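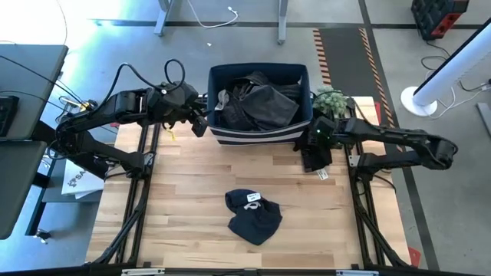

Chapter 6
Who Gets to Play: Transfer Windows and Roster Rules

In July, a striker named Orhun Soylu agreed to leave Ustumside for Soston. The clubs had settled the fee, the player had found an apartment, and the fans had burned the appropriate jerseys. The paperwork reached the league office 20 minutes after the window closed. Soylu spent the fall on full pay, watching from the stands, and is said to have become very good at crosswords.

Leagues love a deadline. Without one, a rich club could buy its way out of every bad month — and some would try it weekly.

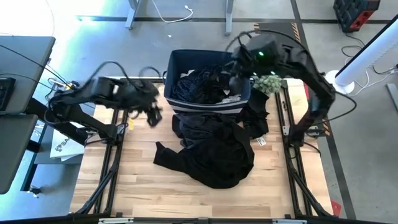
Fig. 6.1. A navy fabric bin of clothes on a wooden table, with dark clothing heaped in front.

This chapter looks at how windows are set, who asks for exceptions, and why the answer is usually no. We begin with the Dumitrescu case, in which a club registered 45 players for a squad limit it had voted for itself. Read the ruling before class. It is short, and the footnotes are angrier than the text.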